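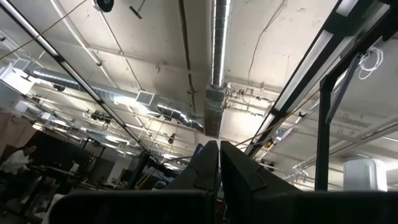

Building Services Section, Technical Visits

Visit report: Nalon hall, Ondcombe

The section visited the Nalon hall at Ondcombe in May as part of the open afternoon for neighboring sites. Our interest was the overhead services. We are due to refit our own hall at Sosar next year and wanted to see how a building of similar age handles air, lighting and power without a suspended ceiling.

Access was from the east yard. Sign-in took ten minutes, after which the group was split in two. One half went to the plant room first and the other to the main floor. This report follows the second group.

Ceiling and structure

The ceiling is painted white throughout, beams included, and everything is surface mounted. Long beams divide it into bays, and the services have been fitted to suit them. According to the site engineers the last repaint was done before the new ductwork went in. That order saved masking, but it meant touching up at each hanger. They would do it the same way again. We would want a price for both.

Ventilation

The ducts are spiral-seam with a bare silver finish. One long run crosses at an angle to the beams and passes behind a square white grille with horizontal slats. Another drops down and ends in a gray rectangular sheet-metal box with small fittings and cables at the top. We spent most of our time under this one. A drop of this type puts the box where it can be reached from a short platform, and the hall has 13 of them on the maintenance schedule.

Inspection is twice a year. The procedure is to isolate the branch, open the box, check the fittings, wipe down the inside and log the reading. We asked how long one takes and were told 80 minutes including moving the platform. Our own estimate for Sosar had been half that, and it will need to be revised.

The contractor for the ductwork was Holub. The handover file was on a table for visitors to look through. It has an as-built drawing for each bay, at a scale that can be read without a magnifier, and a separate sheet listing every hanger by number. The numbering starts again in each bay, which caused some discussion.

Lighting

Lighting is by long fluorescent strips. The hall has not been converted to LED. The engineers gave the stock of spare tubes as 151 at the last check and intend to run it down before changing over. With a white ceiling a good part of the light comes back off the paint, and the glare directly below a strip is noticeable when looking up. Anyone working on the ducts from a platform is asked to switch off the nearest circuit and use a task lamp.

Conduit and cabling

Thin conduit crosses the ceiling in parallel lines, with white pipes in a horizontal set toward one side. Not everything is in conduit. A thin orange cable runs across on its own from near the gray box, and a thin dark one hangs in a curve close by. We would prefer cable of this kind clipped or on tray at Sosar, and the draft specification should say so.

Plant room

Seen briefly at the end, as the first group was running late. Filters are changed every 1000 hours of fan operation. The counter is read by hand and written on a card by the door. Floor drains are at both ends. The noise level made questions difficult and we have asked for the fan data by mail.

Points to carry forward

Revise the inspection time allowance for duct drops.
Request the hanger sheet format from Holub, with continuous numbering.
Obtain separate prices for painting before and after duct installation.
Add a clause on loose overhead cable to the Sosar specification.
Check whether our platform will pass between the columns on the north side.

The drawings copied during the visit are in the section's shared folder under Ondcombe. The fan data will be added there when it arrives.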